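Robot arms learn to handle plastic bags by remote control

A team at Matham is teaching a pair of robot arms to handle soft packaging. Operator Yoon-hee Ra steers both arms by remote control while the system records each movement.
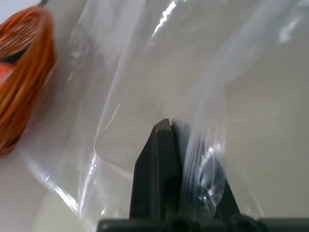
Gripper fingers against the clear film of a bag.

Bags change shape at every touch — hard going for a robot. 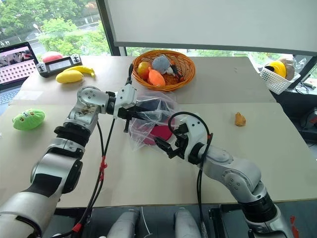 Both arms at work on a bag with a red item inside.

The team wants 600 recorded runs and has 404 so far. 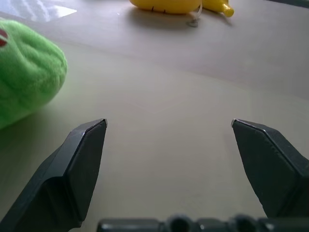

What comes next

Bořivoj Jireš, who leads the project, plans to let the arms try the task alone at the Iltdale site.

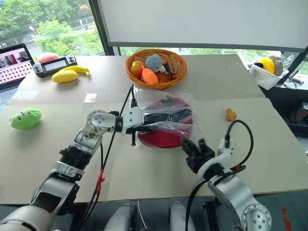

The left gripper over the bagged item, with the right one beside it.

Trials will run until February.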